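# Anyone else go to the Tresdale open day?

**gantrygoat** wrote:

Got back last night and my feet still hurt, but I had a great time so I'm dumping my notes before I forget them. This was the Tresdale Robotics open day, 10 November 2024, up on the second floor over the Surkell loading docks. Parking was a mess. Free coffee though, and the good kind!

Downstairs was mostly the Horari palletizer doing its thing, which I've seen at every show since May so I skipped it. Upstairs they had the two-armed setup with the black hands, the ones with real fingers, and that's where I parked myself for most of the afternoon. The task was bread. Pick up a bun, put it in a bowl. I know how that sounds, but I've spent years with two-jaw grippers that would turn a bun into a pancake, so I was glued to it. 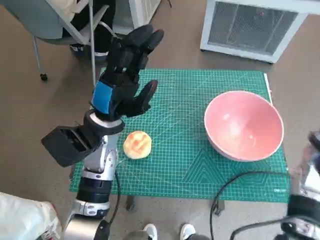 Anyway, I stayed for 5 tries and it got the bun into the bowl on all but the last one, when it closed a bit early and sort of nudged the thing away with the thumb. The guy running it just reset and went again. I liked that, no patter, no hiding it. The fingers come in way slower than I thought they would, then the last inch is quick.

Did anybody see the afternoon talk? I missed it because I was in line for a sandwich (yes, I see it).

---

**mill_and_a_half** wrote:

I was there! Left before lunch. Not as sold as you are. A bun on a cutting mat with a bowl a short way off is about as friendly as a job gets. Show me a bag of buns all squashed together and I'll get excited. We ran an Ackermann vacuum cup on rolls at my old place and it never cared what shape they were.

---

**gantrygoat** wrote:

Sure, but a vacuum cup does rolls and then you need a different tool for the next thing. The hand is supposed to do the rolls and the bowl and whatever else you've got. And did your cup really never care? Seeded ones too?

---

**mill_and_a_half** wrote:

OK, seeded ones leaked like crazy. We don't talk about seeded.

---

**pnp_pete** wrote:

lol

I went to the talk. Lots of slides. The useful bit was that they'd logged 1387 grasps on bread before the open day and the speaker said the misses were mostly the thumb, so that lines up with what you saw. No word on price. I asked and got a smile.

---

**tinsnips** wrote:

Can I be the grump? I don't get hands. Every finger is more stuff to break, and I'm the one who gets the call when it does. Cables hanging all over the place too. On a plant floor one of those gets snagged in a week.

---

**gantrygoat** wrote:

Fair on the cables, I'd want those dressed a lot better before it went anywhere near a forklift. But it's a demo room, they're swapping stuff all day. I asked about spares and they said a finger comes off with 2 screws. Didn't see them do it, so take that for what it's worth.

---

**tinsnips** wrote:

Two screws, and then how long to recalibrate?

---

**gantrygoat** wrote:

...didn't ask. Dang it.

---

**pnp_pete** wrote:

Somebody asked that in the talk, and the answer was "it depends on the finger." So, long.

---

**mill_and_a_half** wrote:

Are they doing another one in spring? I'd go back if they move on to something floppy. Tortillas maybe. Also is the sign-up sheet the same as the mailing list, because I put my work address on it and now I'm regretting that.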